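From: Reginald Villanueva
To: cell-maintenance list
Date: Oct 9, 2025
Subject: Re: Skuris arm, tool slipping in grip during seam passes

On the Magalhães bench, someone wrote:

> We are running the upholstery task on the Skuris arm with the handheld
> crevice tool. After a few passes the tool has rotated in the fingers and
> the tip no longer enters the seam square. Grip force is already at the
> top of the range in the Fornum config. New finger pads did not help.
> Is this a calibration problem, or should we be looking at the
> mount? Also, how often do you re-teach the tool point?

Leave the grip force alone for now and put it back to the default. On our arm the same symptom came from three places, and force was the last of them.

First, check the finger pads for glaze. New pads ship with a release film residue. Wipe them with isopropyl, let them dry, and close the gripper on a clean tool body. If you fitted yours straight from the bag, do this before anything else. Wipe the tool body too. Upholstery lint packs into the pad ridges and you lose contact area quickly.

Second, check where on the body you are gripping. The tool tapers toward the nozzle. If the fingers close on the tapered section, the pads touch along one edge only and any side load will turn the tool. Move the grasp point up until both pads sit flat. We scribed a line on the body and the operator checks it at load.

Third, the tool point. We teach it at the end of the tip with the tool gripped at the scribed line, then save it under a new name in Fornum. Do not overwrite the old one. If the grasp point moves, the old tool point is wrong, and the arm will push the tip in at an angle even though the path looks correct on the screen.

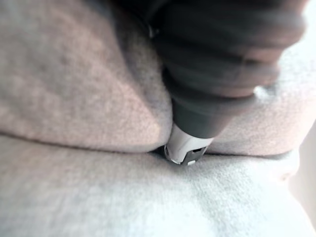
For the approach, come in slowly along the tool axis and stop on contact before starting the lateral move. Our earlier program blended the two moves and the tip caught on the cushion edge each time. Setting the blend radius to zero on that waypoint fixed most of the rotation by itself. The lateral move can stay at your present speed.

On intervals: we re-teach every 1,000 cycles and replace pads at 2,000, or at the first visible tear. In April we had one set go at 228 cycles. That was a loose pad screw, so check those with a driver at each shift change. Use low-strength threadlocker. The inserts in the Skuris fingers strip easily.

If you still see slip after all that, log wrist torque over one full pass and post the file. A spike at seam entry points to the tool point. A slow climb along the seam points to the pads, or to a hose that is dragging if yours is routed over the elbow. The Cament bracket moves the hose to the inside of the forearm. We have 2 spares here and can send one.

Please also post your payload setting. It should include the tool.

Reginald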